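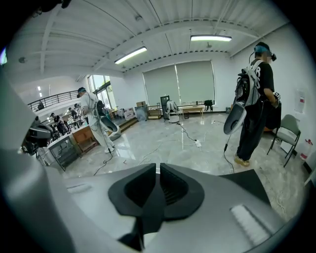
*Fig. 3. Headset worn over a blue cap.*

## 4. Fitting the Skalberg coop door

Do this while the hens are out. They will want to supervise, and they are poor at it.

1. Hold the frame over the pop hole and check that it sits level. If your coop leans, go by the level and ignore the coop.
2. Mark the holes and drive in the 8 screws supplied. Stop when they're snug. The plastic is tougher than it looks, but not by much.
3. Slide the door panel down from the top, grey side facing the weather.
4. Clip the motor box (part 1716) above the frame and hook the cord to the panel.
5. Press and hold SET until the light changes colour. The door will go up, think about it, and come down again.

**Caution:** Keep fingers and beaks clear during step 5. The door stops when it meets something solid, though a bantam may not count as solid.
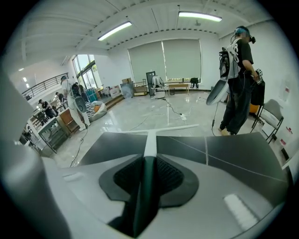 Run the sensor lead up the inside wall and out under the eave, where it can see the sky. Tuck any slack behind the clips. A cable that trails down to the floor, like the black one hanging from the handheld device in the picture, will be pecked, scratched at and finally roosted on. Goats sharing the yard will simply eat it.

6. Set the closing delay. Twenty minutes suits most flocks. Waltraud Frei, who tested the door for us, uses forty on account of one Sussex who doesn't care for bedtime.
7. Do a head count at dusk for the first week.

**Note:** The cord is good for some 3650 openings. Check it for fraying every March anyway, and wipe the old bedding out of the track while you're down there.

**Note:** Doors bought with the older Sallow motor box use a different clip. See section 6, and bring patience.

Section revised 8/29/23, N. Bailly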